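Masteo says its new panel meters will end wiring errors. Plant buyers may want to read the data sheet first

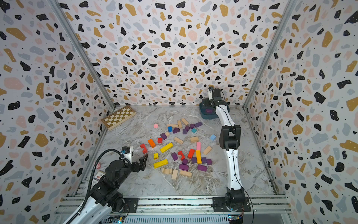

HITMONT, October – Masteo has added a line of digital panel meters to its catalog, and the sales pitch is a bold one. According to the company, a single unit will accept voltage, current, thermocouple and strain gauge signals, and will work out for itself which one it has been given.

That would be handy if it holds up in a real control cabinet. The launch material offers no field results, only bench figures from Masteo's own lab in Carroll. The company lists 7 input types, but 2 of them need a plug-in card that is sold separately.
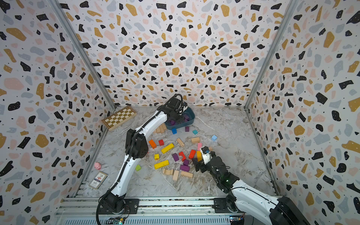 Price and warranty

The base meter costs $600. Masteo calls that competitive, though the figure leaves out the relay card most tank and pump jobs would need. The warranty runs 7 years and covers the display and housing – the input board, the part most likely to take a surge, is left to a separate policy that had not been published by Friday.

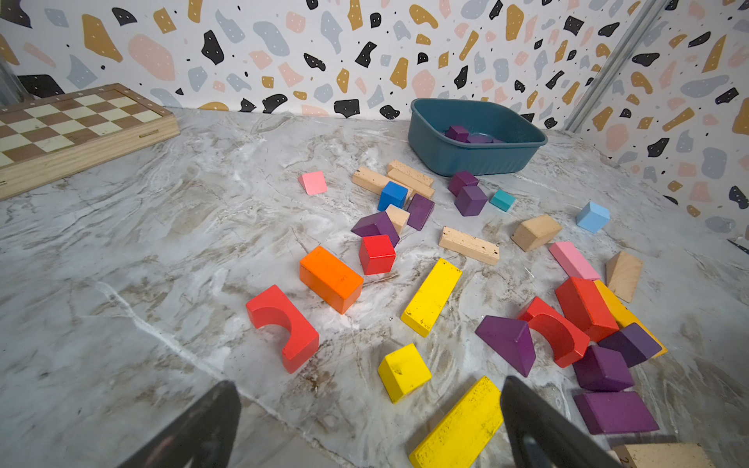

By the Tistden Controls Review news desk

Masteo also says existing users can swap the new meter into an old cutout "in minutes." The drawings show the same front opening but a deeper case, and anyone with a crowded panel door should measure before ordering.
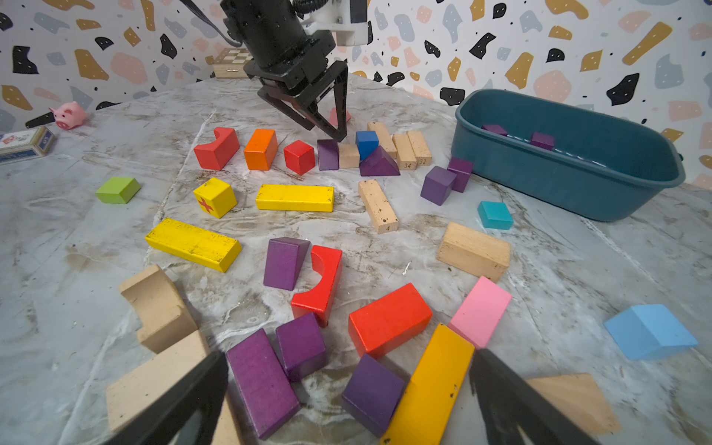

Auto-detection raises another question. A meter that guesses wrong after a power cut could show a believable number that is false, and the manual says little about how an operator would notice. Masteo said a setting to lock the input type is planned for a later firmware release. It gave no date.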